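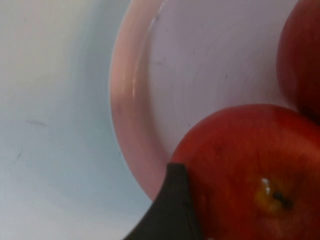 Nerea Arroyo wrote in to ask why her great-grandfather kept turning up twice in Parnine, once as a son of the Sarmiento household and once as a lodger, when she had entered him only the first time. The second record had come in with an imported file. Section 5 covers how to find such pairs and join them safely.

5. Merging duplicate people

5.1 Before you start

Make a backup of the tree. A merge can be undone only until you close the program.

1. Open the Tree menu and choose Save Backup.
2. Type a name you will recognize later, such as the family name and the month (Sarmiento February).
3. Wait for the message "Backup complete" before you go on.

Note: Backups do not include attached scans. Copy the Media folder separately if you have added scans to it.

5.2 Finding possible duplicates

1. Open Tools and choose Compare People.
2. Set the year range. The default is 5 years either side of the birth date. Use a wider range for families where ages come only from census returns.
3. Check "Include spelling variants" if the surname was written down by different clerks.
4. Click Search.

Results are listed with the closest match first. The score beside each pair runs from 0 to 100 and is based on names, dates and places. It does not look at sources. A pair with a score of 37 may be the same man under a second surname, and a pair in the nineties may be two cousins named for the same grandfather.

Caution: Do not use Merge All on a list you have not read. The command does not ask again.

5.3 Checking a pair

1. Click the pair to open both records side by side.
2. Read the Sources tab for each person. If one record has no source except another person's tree, look for an original entry before you merge.
3. Compare parents, spouses and children. A child born after one man's burial usually means two men.
4. If you can't decide, click Mark as Unresolved. The pair stays in the list and both records are left alone.

5.4 Merging

1. Choose which record to keep. Its ID number will be used from now on.
2. For each fact that differs, select Left, Right or Both. Choose Both for conflicting birth dates – the one you prefer will show on charts, and the other stays in the record as an alternate.
3. Add a line in the Reason box.
4. Click Merge.

Note: Notes longer than 246 lines are split into two parts when they are joined. No text is lost.

5.5 If a merge was wrong

1. Choose Edit, then Undo Merge.
2. If the command is gray, the program has been closed since the merge. Restore the backup from 5.1.
3. Enter again any facts added after the backup was made.

Printed charts are not updated by an undo. Print them again from the Reports menu (see section 19).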